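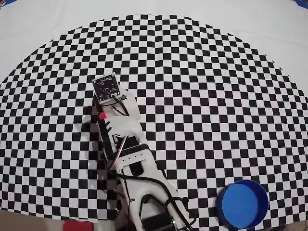 White robot arm and a black and white checkerboard.

Thread on the summer book swap in Brakley, now that it has wrapped up. A few parents asked how it worked and whether it will run again. I helped run it from my porch, so I'll put what I know in one place. 11 August 2020

The idea came from the fourth graders at Nolte Elementary. Their library closed in spring along with everything else, and a lot of them had read every book they had at home. Two of them wrote to the principal and asked if kids could trade books with each other over the summer.

The principal said yes as long as it stayed outdoors and the school didn't have to store anything. So it became a porch thing. Families signed up to have a tote on the porch, and kids could come by, leave a book and take a book.

Final count: 741 books traded, 143 kids signed up. We kept count because the school wanted a number before it would agree to do this again.

The rules were short. One book in, one book out. Returned books went in a second tote and sat for three days. Masks on if anyone else was on the porch. Kids under eight came with an adult or an older brother or sister.

We dropped the one in, one out rule in the second week. Some kids didn't have a book to bring, and they were the ones we most wanted to reach. After that you could just take one.

Carkex, the bus company, let us put flyers on the lunch delivery routes. That brought in more kids than the school email did. If you are planning something like this, ask whoever is already driving to the kids.

We used Rikex for the porch list. It's a free sign-up sheet app. It was fine for adults and not much use for kids, who mostly don't have phones. By July we had a paper list taped inside the lid of every tote and that is what people used.

What got traded most: graphic novels, by a lot. Then animal facts, then joke books. Chapter books moved slowly until a fifth grader started putting sticky notes on the covers saying which page it gets good on. Other kids copied her and we ran out of sticky notes.

What did not move: old textbooks, anything with a missing cover, and a very large set of encyclopedias that somebody left on my steps. I still have them. Free to a good home.

A few parents asked about picking out books for certain ages. We didn't. The kids sorted them by "short," "medium" and "long" and that worked well enough. Parents could look through the tote and say no to anything they didn't want coming home.

Problems. We had rain twice with the lids off and lost a tote of paperbacks each time. One porch had to stop when the family moved – thank you to the neighbors who took over that tote the same day. And we had nothing in Spanish until the end of June, which was too late.

On the Spanish books: a family on the east side gave us a box of picture books and they were gone in a week. I'd like to start with a full tote next time. If you have any, send me a message and I'll pick them up.

People have asked if their kid's book is coming back. Probably not, sorry. The flyer did say that anything put in a tote was up for trade. If it was something special and went in by mistake, tell me the title and I'll check what is left.

What is left: 254 books, all in my garage. Most are in good shape. The teachers at Nolte get first pick for their classroom shelves, whenever they are allowed back in to set up.

After that, whatever remains will be out on my driveway for any kid who wants one. I'll post the time here. Please bring your own bag.

Will it run again? The fourth graders (fifth graders now) want to do a winter one in December, over the break. The principal hasn't said yes or no. Porches are harder in the cold and it gets dark early, so it may be fewer porches with shorter hours.

If you'd be willing to have a tote, reply with your side of town, no street address please. You need a covered spot and a lid that shuts. It took me ten minutes a day, mostly straightening up.

Lost and found from my porch: one blue water bottle, one kid's sandal (left foot), and a library card from two towns over. Message me if any of it is yours.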